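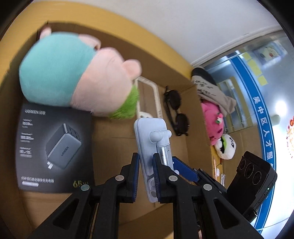 Si me decís de antemano lo que trae, ya no tiene gracia, nos escribieron al poco de abrir. Y otro mensaje, la misma tarde: pues yo sin lista no compro. Total, que hay cajas con lista y cajas sin lista. Llevamos así desde entonces.

QUIÉNES SOMOS

Bundel. Cajas de cartón con cosas dentro. Cosas sueltas, de casa, de segunda mano o de fin de serie, juntas en un lote y a un precio por caja. Estamos en Nalldale, en la calle de detrás del mercado, persiana verde. Taller y tienda en el mismo local, poco sitio, mucha caja.

Empezamos vaciando un trastero. De ahí salieron peluches, gafas de sol, cables, marcos, bolsas de tela, un montón de tarjetas y folletos de aparatos que ya no estaban. Tirarlo daba pena, venderlo pieza a pieza era un no acabar. Lo metimos todo en cajas y se fue en una mañana. La semana siguiente, más.

QUÉ METEMOS

De todo un poco, y mezclado. Un panda blanco con los ojos negros al lado de unas gafas de sol negras, pues sí. Peluches casi siempre, es lo que más nos traen. Bolsas de tela, con letras o lisas. Cositas de plástico. Accesorios de cargar el móvil cuando los hay. Alguna rareza que no sabemos ni nombrar y que siempre hay alguien que reconoce en el mostrador.

Lo que no: ropa interior, medicinas, comida, cuchillos, pilas sueltas. Tampoco nada roto a sabiendas. Si se nos cuela algo, se avisa y se cambia.

CÓMO LO HACEMOS

Llega la bolsa o el saco. Se vuelca en la mesa grande. Los peluches a lavar, lo de plástico trapo húmedo, lo de enchufe aparte para probarlo. Después a montar: lo pesado y lo plano al fondo, lo blando por encima o en los huecos, las gafas donde no las aplaste nada. Las tapas abiertas hasta última hora, que siempre apaerce algo más que cabe. Etiqueta, cinta y a la estantería.

No hay dos cajas iguales. Tampoco las repetimos por encargo, lo sentimos.

LOS TAMAÑOS

Bite: la pequeña. Hasta 4 cosas. Se lleva debajo del brazo, 16 euros con lista o sin lista.

Bundel normal: la grande, la de siempre, abierta por arriba para que se pueda mirar en tienda. 28 euros. Se puede mirar, revolver un poco también. Sacar cosas de una para meterlas en otra, no.

Las devoluciones, en dos semanas y con la caja entera. No hace falta el tique si nos acordamos de la caja, y solemos acordarnos.

DÓNDE MÁS

Desde el 14 de noviembre de 2019 tenemos también un rincón en Pamembridge, dentro de la papelería de la plaza. Solo Bite, de momento, y pocas. Para las grandes hay que venir a Nalldale o pedir envío. El envío tarda unos cuatro días, en noviembre algo más por el lío de los regalos.

TRAER COSAS

Por la mañana, en el mostrador. Limpias a ser posible. Pagamos poco, en vale o en dinero, cada cual elige. Los juegos incompletos también los cogemos, se anota lo que falta y listo. Muebles no, no caben. Peluches gigantes preguntad antes porfavor.

Lo demás por correo o pasando a vernos. Si la persiana está a media altura estamos dentro montando, dad un toque.

Ver también
- Cajas con lista: las de esta semana
- Cómo lavar un peluche sin que se apelmace
- Qué cogemos y qué no
- Bite: preguntas sobre el envío
- El rincón de Pamembridge

Comentarios (3)

Anónimo: Compré una sin lista y salieron dos peluches y una bolsa de tela que ahora va conmigo a todas partes. ¿Hacéis alguna solo de peluches?

Bundel: Solo de peluches no, pero en tienda se pueden mirar y elegir la que lleve más.

Clienta de Pamembridge: Fui por la tarde y ya no quedaban Bite. ¿Cuándo reponéis?

Contacto: formulario de la web o en el mostrador | © Bundel, Nalldale | Aviso legal | Volver arriba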